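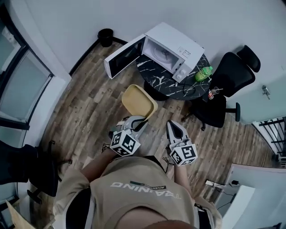 Tray in the left gripper, microwave door already open.

Home | Kitchen | Workshop | Software | Archive

Workshop tips: getting tray-and-microwave runs your planner can use

These come from our bench in Pradenville, where we record hand-held gripper runs and feed them to the Kondton planner. Most apply to any tool that learns a task from tracked markers.

Wipe the marker cubes before you start. A greasy thumbprint on a black square is enough to make the tracker drop a pose. A dry microfiber cloth works fine. Skip glass cleaner on printed markers.

Open the oven door all the way. A half-open door gives the planner a narrow approach, and it will keep choosing that approach later. If your door drifts, record its resting angle in the task file.

Grip a tray by the near edge and keep the other gripper well clear of it. In Hlongwane, our labeling tool, two grippers close together often get merged into one track. Splitting them by hand takes longer than doing the run again.

Coil spare cord away from the path of the tray. The collision checker doesn't know about cords unless you draw them in, and a plug at the front of the table is easy to catch.

Set the gripper closing threshold with the real tray, at the real height. We use 200 on the Modine controller for thin trays. Start lower for anything that cracks.

Cap the log at 3000 frames. Longer logs load slowly, and the extra frames are mostly standing still. Trim the start to the first jaw movement – the segmenter does better with a clean first contact.

Give the tracker 3 seconds with both cubes in view before you reach for anything. If the jitter reading stays high, check for sun on the cubes and pull a blind.

Save the task file under a new name after every threshold change. We lost a good set in December by writing over it.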